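Atelier partagé Correia – Projet Orkel
Rapport d'avancement au fonds Storkstead, point de juillet

Le présent rapport rend compte de l'utilisation de la deuxième tranche de la subvention, d'un montant de 1580 euros. Le poste de travail simulé est désormais complet : bras articulé, tapis, bacs et outillage courant y sont modélisés. Le budget consommé s'élève à environ 700 euros, principalement pour les servomoteurs du bras réel.

Le module de planification Flaltik a été soumis à 200 essais de saisie en simulation, dont 47 ont échoué. La plupart des échecs concernent les petites vis. Un réglage de l'ouverture de la pince est à l'étude.

Le montage du bras réel sur l'établi de l'atelier débutera après validation de ce réglage. Aucun dépassement n'est prévu à ce stade. Le versement du solde reste subordonné à la remise du compte rendu final.

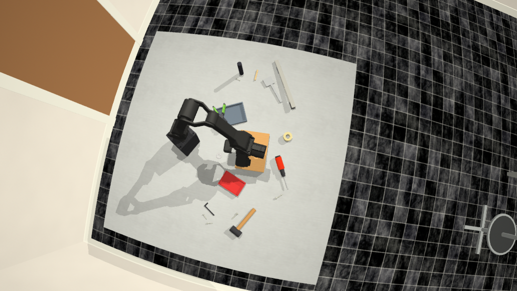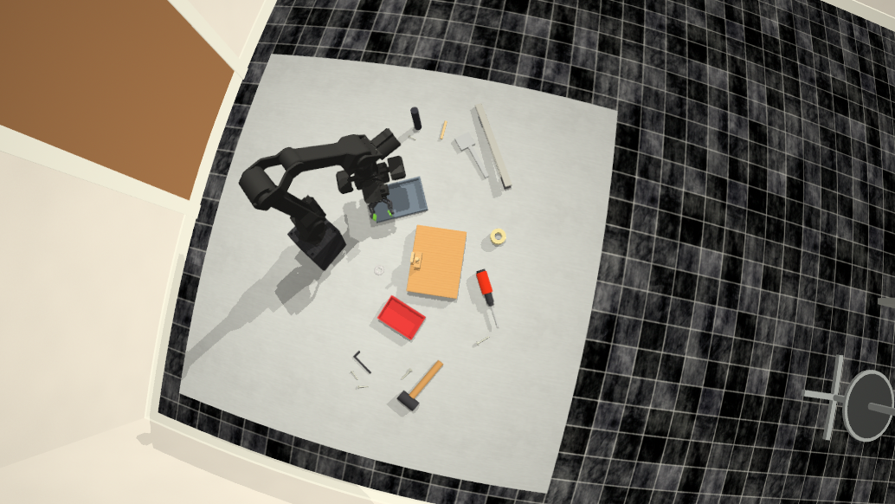
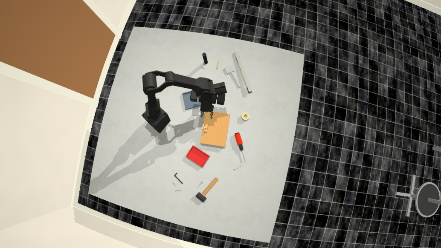

Vues de simulation du poste de travail : bras noir sur tapis gris, avec bac rouge, marteau et tournevis.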